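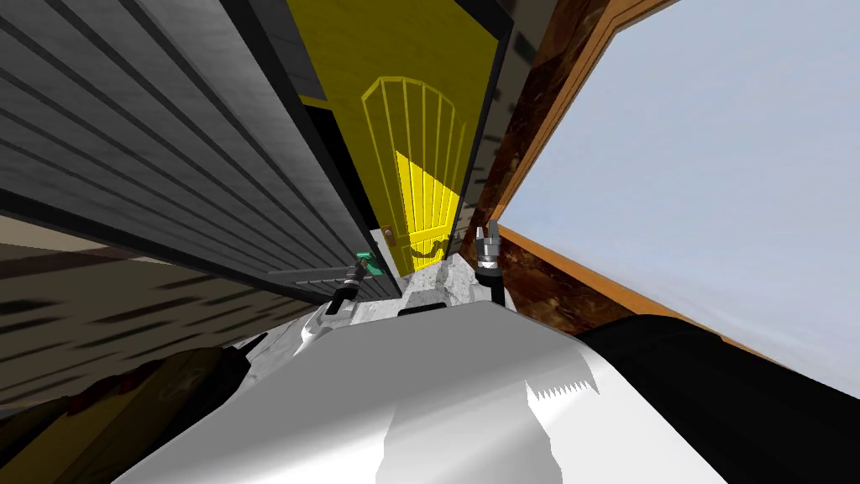

Leave it with next door, Oľga Bartoš told us, and if next door is out then I would sooner fetch it from the depot myself than find it in the wet. She was the first person to fill in our questionnaire, and she wrote most of that in the margin as well. A lot of people in Sonddale turned out to have strong views on parcels and we had not left enough room on the form for them.

Missed parcels in Sonddale
Geography fieldwork project, Jisterwood College
Solveig Sundqvist, Sabina Jurčo and Wakana Kamata
Supervised by Mahsa Salehi

Introduction

Our project is about what happens to a parcel when the person it is addressed to is not at home. We chose it after Sabina's family lost a pair of school shoes that the courier's website said had been delivered. They were in a neighbour's recycling box and had been there over the weekend.

Sonddale is the estate between the ring road and the old railway line. According to the housing office it has 1,010 homes. Most are terraced houses with a front door that opens straight on to the pavement. There are also two blocks of flats with a shared entrance, and a row of bungalows at the Jisterwood end. The only shop is on Kennedy Road. The nearest courier depot is on the trading estate on the other side of the ring road, and there is no direct bus.

We wanted to answer these questions:

Where do parcels go when no one answers the door?
Does it depend on the kind of home?
Would people use a parcel locker or a collection shop if there was one nearby?

Before we started, we expected that people in the flats would have the most trouble, that older people would have the least, and that nearly everyone would like a locker.

Method

We printed 200 questionnaires and put them through letterboxes in June. We did not choose the homes at random in the proper sense. We took a map of the estate, divided it between us, and each did every fifth house along our streets, starting from the corner nearest the shop. For the flats we left the forms in the post boxes in the entrance, after asking at the housing office. Each form had a return slip saying it could be handed in at the shop on Kennedy Road, where there was a box on the counter next to the charity tin.

We got 144 back. This was far more than Ms Salehi had told us to expect. We think the box in the shop helped, and Solveig also went round a second time in the early evening to the streets where few had come back. This means some streets are better covered than others, and we come back to this under Problems.

The form asked how often the household had parcels delivered, whether someone was usually in during the day, where the last missed parcel had been left, and whether it had been damaged or lost. There was a question about a locker and a space for comments. We did not ask for names. Some people gave them anyway, and Mrs Bartoš said we could use hers.

We also did longer interviews with the woman who runs the shop and with a delivery driver, who agreed to talk to us as long as we did not name him or his firm. Wakana wrote down the answers by hand. We had planned to record them but the shop was too noisy.

Results

The most common place for a missed parcel was with a neighbour. More than half of the forms said this. After that came "outside the front door", then "in a bin or behind a bin", then "taken back to the depot". A few people wrote in places we had not put on the list. These included a greenhouse, a pram in a porch, the back seat of an unlocked car and through an open kitchen window on to the draining board.

Terraced houses had the most parcels left outside. The door is right on the pavement, so anything on the step can be seen by anyone walking past. Several people said they had put up a note asking for parcels to go to a certain neighbour. Some said the note was followed, and some said it depended on the driver. One person said they had taken the note down again, as it told everyone they were out.

In the flats we had expected the most trouble and we were wrong. Drivers mostly leave parcels in the shared entrance, inside the locked front door, and people collect them on the way up. Hardly any of the flats reported a lost parcel. The complaints from the flats were about the entrance being blocked by large boxes, and about the buzzers. Anyone who lives on the ground floor gets buzzed for everyone else's deliveries. One ground-floor resident wrote that she had given up having a lie-in.

The bungalows were different again. Nearly everyone there is retired and at home for much of the day, and they take in parcels for the terraces behind them. We had guessed that older people would have the least trouble, and in a way they do, but they also do most of the work. One man wrote that his hall was "like a sorting office from November". Most said they did not mind. The ones who did mind said it was the late callers they disliked, people coming round after nine at night to collect.

Damage was less common than we thought it would be. Rain was the usual cause. Lost parcels were rarer still, but people who had lost one wrote much longer comments than anyone else, so it felt like a bigger number when we were reading through the pile. Sabina made a tally to check this.

The locker question

Clodura, a company that puts parcel lockers outside shops and stations, has lockers in the town centre but not in Sonddale. On the form we asked if people would use one at the shop on Kennedy Road.

The answers were split almost down the middle. People who work shifts were mostly in favour. So were people who had lost a parcel. People in the bungalows were mostly against, and the reason most of them gave was carrying. A locker moves the parcel to within walking distance but you still have to get it home, and the last part of Kennedy Road is steep. Someone else asked what happens if you do not have a smartphone. We wrote to Clodura to ask about this and have not had a reply at the time of writing.

The woman who runs the shop told us she had thought about becoming a collection point but had nowhere to put things. The stock room is small and she would have to leave the till to look for each parcel. She said she already holds parcels for a few regular customers as a favour and did not want that to become official. She was more interested in a locker on the outside wall, if somebody else emptied it and dealt with the complaints.

The driver

The driver's interview changed how we saw the results. He has a set time for his whole round, and waiting at a door is the only part of it he can make shorter. He said he knows which neighbours will take things in and plans his order of streets by them. If one of those people goes on holiday his day is longer. He does not like leaving parcels on steps but taking them back to the depot means he carries them again the next day.

He also said that new drivers are the ones who use bins. They do not know anyone yet.

Problems

Our sample leans towards people who use the shop, since that was where the forms had to be handed in. People who drive to the supermarket may get more parcels, or fewer, and we have no way of telling.

Solveig's second visit brought in more forms from her streets than from the others. When we left those late forms out, the order of the main results stayed the same, but neighbours came out slightly lower.

Question 4 was badly worded. It asked "Was your last parcel missed or damaged?" and some people ticked yes without saying which. We had to leave those answers out of the damage section.

We only spoke to one driver. We asked two others, and one was on his way back to the van and the other said he would need to ask his manager.

Conclusions

Parcels in Sonddale are mainly handled by neighbours, and a small number of neighbours take in a large share of them. The kind of home matters, but the shared entrance in the flats makes things easier there, which is the opposite of what we predicted. A locker would help some households, mainly those where everyone is out at work, and would be of little use to people who cannot carry things uphill.

If we did the project again we would ask how many parcels each home takes in for other people. We only asked about their own. Ms Salehi suggested mapping this with arrows between houses, and Wakana has started a version for her own street, which is in the appendix with the blank questionnaire.

We would like to thank the shop on Kennedy Road for looking after the box.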